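Unit 3: Costing a Hand-Held Gripper Station

Budget one station before you budget a room. The Skukcombe worksheet splits the request into hardware, consumables and labor. Fill in hardware first.

A station needs two grippers, one per hand. Our quote from Khaemba is $2,515 for the pair, cables included. Quote spare jaws on a separate line - they are ordered more often than anything else on the sheet.

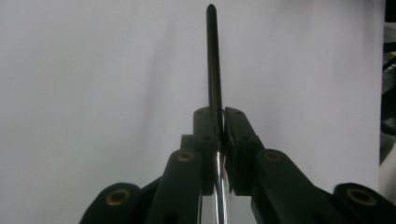

Fig. 3.1. Jaws closed on a thin black rod. Brass inserts in the linkage arms.

Count inserts and jaws as wear parts. Netico ships replacement sets in 19 days, so hold one full set per station. Thin parts are the harder test of jaw alignment. Ask the vendor for a sample before signing.

The table, rails and wall power go under facilities. Bins and dividers go under consumables, at about $70 per station per term. Leave cable slack in the layout and check outlet positions before ordering the table.

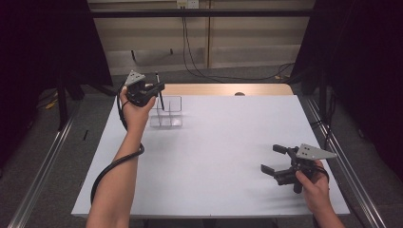 Fig. 3.2. Two-handed work at a white table, with clear divided organizer.

Labor is one operator per station. Enter setup time as its own line.

Exercise: complete the Saltine template for two stations and mark which lines double and which do not.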